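Subject: Re: [clurneck-tt] team for the Losia trip
From: Raíssa Fagundes

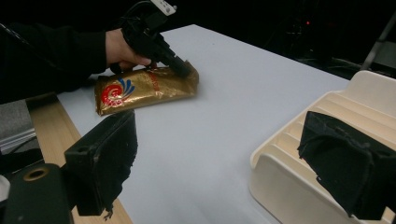 Clurneck Table Tennis List, Vol. 17, Issue 54

All — quick one, typing between matches so excuse spelling.

Heloísa Godoy wrote:
> Can someone confirm the order of play for Losia? I heard
> Wellington is at two now and I'm at three. Also is it best of
> five or seven? The old fixture sheet says seven but last time
> we turned up and played five.
>
> And do we need our own balls?

Best of five. Old sheet is wrong, ignore it. Order is Ismael one, you two, Wellington three. He asked to drop down, his shoulder still isn't right after the Zasard match and he'd sooner play the shorter afternoon. So you get their left-hander, sorry. Short to the forehand and dont let her open up, she was 9-4 down to Rosângela in the fourth and still came back.

Balls — they supply. Bring your own for the warm up, theirs come out late.

Doubles still not settled. I'd go Ismael and Heloísa again, they took Agarwal in four and the serving was much better than in July. Wellington not keen on doubles at all. Ismael, yes or no please, I have to send the names in by 6pm.

Lift: two seats left in my car, leaving the hall car park at 8.15 sharp. Rosângela is going by train and will meet us there.

Shirts are the blue ones. Not the old blue, the new blue. If yours hasn't turned up tell me tonight and I'll bring the spare, it's a large.

Ranking points get added after the tie so please dont write to me about the table yet, I know Heloísa is still showing on 1,503.

Got to go, I'm umpiring on four

Raíssa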